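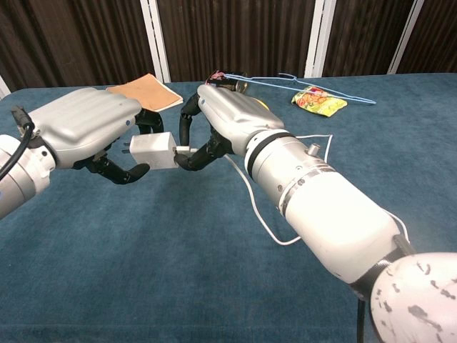

3. The fault on the right arm

3.1 Task and state of the rig

The task is to join a charging cable to a power adapter with two hands. The left hand holds the adapter by its sides with the two prongs facing back towards the hand. The right hand pinches the connector between its fingertips, brings it up to the port and pushes. The free length of cable is not held by anything. It lies where it falls, and during an insertion it usually runs behind the right hand, down in a loop on the carpet and up again along the right forearm.

The other objects on the table (notebook, coat hanger, snack bag and so on) belong to the clutter set defined in section 2. They are outside the working area of both hands for this task and were left in place for all runs. None of them was touched during the faults described below.

Both arms run the Onard controller. The insertion itself is a slow straight push along the axis of the port, ended by a rise in force, a travel limit or a time limit, whichever comes first. If the push ends without the expected force pattern, the right arm backs off and tries again from a slightly different angle. The back-off move is the one that matters in this report. It was written by Eduard Jelínek in the first half of the project and had not been changed since the grasping tests, in which no cable was used.

3.2 What happened

Over the test period we made 226 insertion attempts. Of these, 76 failed to seat the connector. Most of the failures were of the ordinary kind: the connector met the rim of the port, turned in the fingers, or was pushed at too steep an angle. They are dealt with in section 4.

Three attempts ended differently. In each of them the right arm began its back-off, slowed for a moment, and then moved sideways much faster than commanded. The connector was pulled out of the fingertips. In the first two cases the arm finished the move and reported success for it, so the run carried on to the next attempt with nothing in the hand. In the third case the left hand kept its grip on the adapter, the cable went tight, and the controller tripped on wrist torque. The arm stopped with its brakes on and had to be released by hand.

Nobody was inside the marked area at the time. Rozália Paulík was at the operator's desk with the stop button and pressed it as well, but the log shows that the controller had already tripped. There was no damage to the hands. The strain relief on the cable had split at the connector end and the cable was taken out of use.

We treated the third case as a safety matter and stopped the tests. The incident form was sent to our supervisor, Ľudovít Jireš, on 29 Aug 2026, and insertion work did not start again until the changes in 3.5 had been made.

3.3 First explanation, which was wrong

The first suspicion was the force sensor in the right wrist. It had been remounted shortly before, and the reading drifted a little with the direction of the hand. A bad offset could in principle make the controller think that it was being pushed and cause it to give way sideways. Tatiana Oravec repeated the offset calibration in all the hand directions used in the task and found the drift within the limit given in the Sterkeo mounting notes. Replaying the logged motion without a cable gave no fast move in any run.

We also looked for a loose lead. The arm's own black cable passes beneath the large joint and can be pulled when the forearm is fully turned. It was moved by hand with the arm powered and the brakes on. The readings did not jump. We spent longer on this than was justified, partly because a loose lead had been the cause of a different fault in the grasping tests and we expected to find the same again.

3.4 Cause

The cause was found by going through the joint logs one by one and comparing them with the video. The log buffer holds 2000 samples for each joint, which covers the whole of a back-off but not the push before it. For the two earlier faults we therefore had no record of the push, only of what followed.

In all three logs the torque in the forearm joint climbs steadily before the fast move. The climb is smooth and starts soon after the back-off begins. A sensor fault would be expected to give a step or noise. A smooth climb suggests something being stretched.

The video shows what. On the upper side of the right forearm there is a small round knob that stands up from the cover. When the cable lay along the top of the forearm, the back-off move, which turns the forearm while drawing it away, could carry the cable round the far side of the knob. The cable then had one end fixed in the fingertips and the other held by its own friction or, in the third case, by the connector and the adapter together. Turning the forearm further shortened the free part until it was tight.

The fast sideways move is the result of two settings acting together:

(a) The back-off is position controlled. If the arm falls behind its planned path, the position error grows and the controller increases its effort to catch up.

(b) The speed limit was applied to the planned path only. It was not applied to the measured speed of the hand.

While the cable held, the arm lagged and the error built up. When the cable slipped off the knob or out of the fingers, the load went away at once and the arm caught up with the plan in one quick movement. In the third case the cable did not slip, and the torque rose until the trip level was reached.

The trip level itself was set too high. It had been raised during the grasping tests to stop false trips when lifting heavier objects and had not been put back. This should have been on the start-up checklist and was not. Mirsad Kovačević had noted the change in the lab book, but the lab book was not read by the person who set up the insertion runs.

3.5 Changes made

The following were done in this order. The order was agreed with Ľudovít Jireš, who asked that the controller be made safe before anything was done about the cable.

1. The trip level for right wrist torque was returned to its original value. The same was done on the left arm.

2. A limit on measured hand speed was added. If it is passed, the arm stops with brakes on and the run is ended. It does not try again.

3. The back-off now stops if the position error passes a set amount. The arm goes slack along the port axis only and waits for the operator.

4. The back-off path was changed so that the forearm does not turn until the hand is clear of the adapter.

5. The hand is checked for contact before each new attempt. A run with empty fingers is ended and marked as a drop.

6. Trip levels, speed limits and the names of any changed settings are printed to the screen at start-up and have to be accepted by the operator.

We considered taping a smooth cover over the knob. Eduard Jelínek made one from thin card and it worked in a short trial, but the knob must be reached when the forearm cover is taken off, and a cover that is sometimes missing was felt to be worse than none. A cable guide clipped to the forearm was also discussed. The workshop at Hubáček could make one, but not before September, and it would change the task by holding the cable for the robot.

3.6 Check after the changes

The fault was brought on deliberately with the cable looped over the knob by hand and the operator outside the marked area. With changes 1 to 3 in place and the old back-off path, the arm stopped on position error each time, before the cable was fully tight. With the new path as well, the loop came off the knob by itself in most cases. When it did not, the arm stopped as before.

No fast sideways move was seen in these checks. The number of runs was small and they were all made with the same kind of cable. A stiffer cable might behave differently, and we have not tried one.

The check for empty fingers is less satisfactory. It relies on fingertip contact, and a connector held only by its edge is sometimes reported as missing. This ends the run early. We have left it as it is. A wrongly ended run costs time and nothing else.

3.7 Effect on the results

The two early faults had been logged as ordinary misses and the attempts made with nothing in the hand after them had been logged as misses too. The logs were gone through again and these attempts were taken out of the set. The totals in 3.2 are the corrected ones. Success rates quoted in our mid-term talk at Munport used the uncorrected set and should not be compared with section 4.

3.8 Open points

The log buffer is still too short to cover a push and a back-off together. Writing to disk during the motion was tried and caused late control cycles, so it was switched off again.

Cable position is not measured at any point. The planner has no knowledge of where the free length lies, and the new back-off path only makes one known snag less likely. Tatiana Oravec is looking at whether the existing cameras can tell a cable on the forearm from a cable on the table. The black band near the hand and the seams on the forearm gave false edges in her first attempt.

The left arm has not been tested for the same fault. It holds still during insertion, but in the planned unplugging task both arms will move, and the checks in 3.6 will have to be repeated for each side before that work begins.

Student projects > Munport > Two-handed cable insertion > Report, section 3

Contact: project group, Munport | Copyright the authors | Back to top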